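From: Genji Kinoshita
To: tabletop-manip list
Subject: Re: Open day at Tralholm, anyone going?

On the earlier thread, Lionel Lacroix wrote:

> I can't make the Tralholm open day in November. If anyone from the list
> goes, I would like to know three things: whether the two-arm cell runs
> without an operator in the loop, what they use for regrasping flat
> cutlery, and how they count a failed episode. The Ferrand people told me
> the flat-object numbers were "good" and would not say more.
>
> Also, is there any parking?

Lionel, all,

I went. Parking is behind the loading dock and was full by 9:30. Use the street.

There were four stations. Two were posters with a laptop. The third was the Bronetti bin-picking cell, which most of you saw last year, with a new suction cup and otherwise unchanged. I spent most of the morning at the fourth, the table-clearing cell, and the notes below are about that one.

The task is stated as follows. Cutlery and dishes start on and next to a tray. The arms sort the cutlery, then unstack the dishes, then put everything back for the next episode. The reset is part of the task and gets its own score. Episodes are capped at 152 seconds. If the cap is reached, the episode is marked failed even when only one item is left.

Operator question: there are two modes and they were open about which was running. Before lunch it was teleoperation, with the operator at a desk away from the table. After lunch it was the learned policy, with a person on the stop button and no other input. The policy was trained on 2709 teleoperated episodes, of which 1045 include at least one regrasp. They did not filter out the slow ones. I asked whether they had tried it, and the answer was that filtering made the policy faster and worse at recovery.

Regrasping: no special tooling. The fingers are plain wedges. For a fork the policy goes for the neck, where the geometry leaves a little clearance under the metal, and lifts from there. Knives are harder. With the blade on edge there is some height to work with, but the handle tends to roll when the first finger touches it. Their fix is to let the second arm block the roll. It is slow, and in the runs I watched it was the largest single use of time.
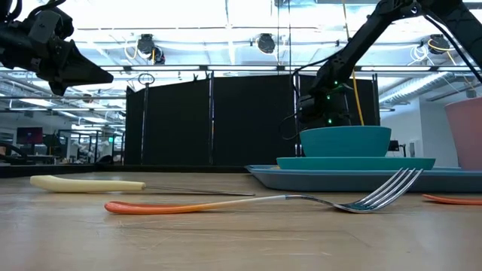

Lionel had asked me by phone whether the stacked bowl and plate were ever taken together as one object, because his group at Skarkik sees that often and has never settled on how to score it. He thinks it should count as a failure even if both pieces end up in the right place, on the grounds that the policy has not shown it can separate them.

Tralholm scores it as a pass with a flag. The flag is reported in a separate column and does not change the headline rate. I don't agree with that, but at least the column exists and they will send it to anyone who asks.

Failure counting: a drop outside the tray is a failure. A drop inside the tray is not, if the item is picked up again before the cap. Any press of the stop button is a failure regardless of reason, including the one after lunch when a visitor leaned over the barrier. I think this is the right way to do it. The Ferrand figures probably use a looser rule, which would explain some of the gap, but I have nothing in writing.

Other items:

Calibration is checked at the start of each session and not during it. They report drift of a few millimeters over a long day and accept it.

Gripper pads are replaced every 2000 cycles. The old ones were on a side bench and the wear was mostly on the inner corner.

Cable routing came up twice in the Q&A. Their position is that external cables are acceptable for a research cell and that they would redo it for anything permanent. Someone asked about snag detection. There is none beyond the joint torque limits.

Glossy metal is still a problem for depth. They have stopped using depth on cutlery and go from color views only. No numbers were given for the comparison. I asked for them and was told they are in a draft.

I have the handout as a scan. Write to me off list if you want it, the file is too large for the archive.

Genji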